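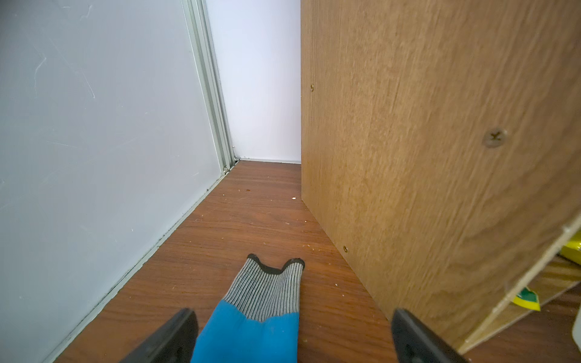 4. Fingers, cameras and controllers on the bagged goods bench

By the time we got to this part of the work I had already spent most of a summer on boxes and tins, and I was feeling pretty good about both arms. Bags fixed that. A bag changes shape when you touch it, it slumps when you put it down, and the label you were using to find it folds itself over and disappears. So this section is about the hardware choices we had left open in Section 3 - which fingers, which camera view, which controller - and how they behaved once the goods went soft.

4.1 What we compared

We had two sets of fingers. The Skodari set is stiff, with a flat inner face and a fairly sharp leading edge. The Groleo set has the same outer dimensions but bends along its length, so it wraps a little when it closes. Both bolt onto the same gripper body and I could swap them over without taking the wrist camera off, which saved my sanity (recalibrating a wrist camera is a lousy way to spend a morning).

We also had two controllers. Bakilana is the plain position controller we inherited from the tins work. You give it a pose and it goes there, and if there's a shelf in the way then the shelf finds out. Edenent is our own compliant controller, which lets the arm give a bit along the approach direction and holds everything else firm. Eckhard Vogler wrote the first version of Edenent and I rewrote the parts that deal with contact, so if you find something odd in there it's probably mine.

Then there's the camera question. Each arm carries a small camera at the wrist, and the bench has a fixed camera that takes in both arms and the whole working area. The policy can be fed the wrist views, the fixed view, or all of them together. I had a favourite going in and I was wrong about it, more on that in 4.4.

4.2 The task

The job is a two-arm one. The right arm takes a named bag off the shelf at the back and brings it to the basket in the middle of the floor, and the left arm steadies the basket rim while the bag goes in. The steadying matters more than I expected. The basket is light plastic with perforated sides, and a bag that drags over the rim will happily take the basket along for the ride.

We collected 700 demonstrations by teleoperation, all of them on this bench, and trained one policy per combination of fingers and camera input. Evaluation was 22 attempts for each combination and controller. An attempt counted as a success if the right bag ended up fully inside the basket, with the basket still upright. I was strict about "fully inside". A bag draped over the rim with one corner hanging out looks like a win from across the room, and Eckhard and I had a couple of lively discussions on that subject before I wrote the rule down.

We didn't tidy the bench between attempts beyond putting the bag back. Other things were left standing about on the floor and the policy had to cope with them. I think this is fair. Most of the bench results I read are done on a surface you could eat off, and then people are surprised when the same arm gets confused in a real stockroom.

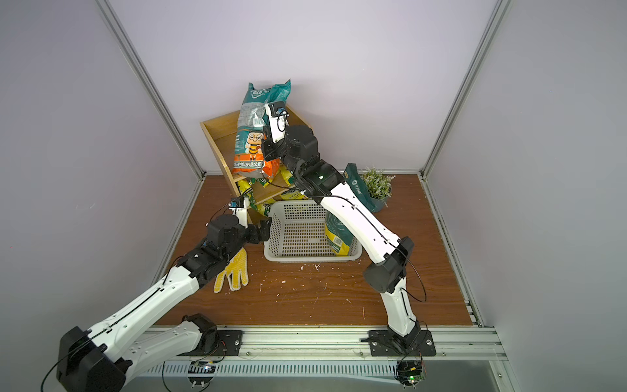

Figure 4. Both arms at the bench, fixed camera. The right gripper has a tall bag by its top edge, above the shelf; the left gripper is beside the basket rim.

4.3 Fingers

Grasping by the top edge, as in Figure 4, is what the demonstrations mostly taught. It's the natural thing for a person driving the arm to do - you see a nice flat seam and you pinch it. The trouble is that the whole weight then hangs from a thin strip of film, and every small acceleration sets the bag swinging.

With the Skodari fingers under Bakilana, the policy managed 13 of its 22 attempts. With the Groleo fingers and everything else held the same, it managed five. I'd have bet money on the result coming out the other way around. The flexible fingers are lovely on anything with a bit of body to it, and on the tins they were our clear pick. On a flat seam, though, they roll. The two tips meet, bend away from each other slightly, and the grip ends up on a smaller patch than you think you've got. Then the arm starts its swing toward the basket and the bag quietly leaves.

I watched a lot of these drops back in slow motion and nearly all of them happened at the same point, just after the bag cleared the shelf and the arm changed direction. Hardly any happened on the way down into the basket. If you're building something like this and you only have time to tune one part of the trajectory, I'd tune that corner.

There was one kind of grasp where Groleo came out in front. When the policy took the bag by its body, lower down and with the contents between the fingers, the flexible set held on through just about anything. The stiff set tended to squeeze the contents out of the way and then had nothing to hold. So the right answer is probably to teach more body grasps and go back to the soft fingers, and if I were starting the data collection again I'd ask for a mix of both from day one. We didn't, and the numbers in Table 3 should be read with that in mind. They say as much about what our demonstrators liked doing as about the fingers.

A small practical note on gloves, which we had among the loose goods. Knit fabric is easy to pick up with either set and surprisingly hard to let go of. The stiff fingers were a little better at releasing.

4.4 Camera views

My favourite going in was the wrist view on its own. It's close, it moves with the gripper, and on the tins it gave us everything we wanted. I also liked the idea of not depending on a camera bolted to the room.

Down near the floor the wrist view gets very narrow very quickly. Put the gripper in a gap between two upright surfaces and most of the picture is panel on one side and cabinet on the other, with a strip of floor in the middle to steer by. Anything between the fingers covers up a good part of what's left. A person can still make sense of it - we know what floorboards do as they go away from us - but the policy had much less to go on, and its corrections in those spots were jumpy. It would creep forward, stop, back off, and creep forward again.

The fixed view has the opposite problem. It shows where everything is, and then at the moment of grasping, an arm gets in front of the shelf. You can see a bit of it in Figure 4, where the bags down in the lower compartment are partly behind the arms. With the fixed view alone the policy reached for roughly the right place with great confidence and closed on the wrong bag more often than I'd like.

Feeding it all the views together was the best setting with both sets of fingers and both controllers, and we use it for everything from Section 5 onward. It costs us some inference time. I tried cropping the fixed view to the shelf and basket area to claw some of that back, and it worked well enough that I've left it on.

4.5 Controllers

The difference between Bakilana and Edenent was smaller than I'd hoped on the pick and larger than I'd hoped on the place. On the pick, both get to the seam, both pinch it, and whether the bag stays put after that is mostly up to the fingers. Edenent touched the shelf more softly when it misjudged the depth, which I appreciated since I'm the one who glues the shelf back together.

On the place, compliance made a real difference to the left arm. Under Bakilana the left gripper either missed the rim by a hair or pushed the basket sideways, and the right arm then lowered a bag toward a spot where the basket used to be. Under Edenent the left gripper could rest against the rim and stay there while things moved. The bag went in, the basket rocked, the arm gave a little, and everyone carried on.

The cost was tuning. Edenent has a stiffness setting for each arm and they don't want the same value. Too soft on the right and the hanging bag pulls the wrist down enough to throw off the depth estimate. We first noticed this in September and spent far too long blaming the calibration. The values we settled on are in the appendix, and I'd treat them as a starting point for our arms and our bags only.

For the remaining experiments we kept the Skodari fingers, all camera views and Edenent on both arms. I'd still like to see the soft fingers get a fair go with body grasps, and Section 7 comes back to that.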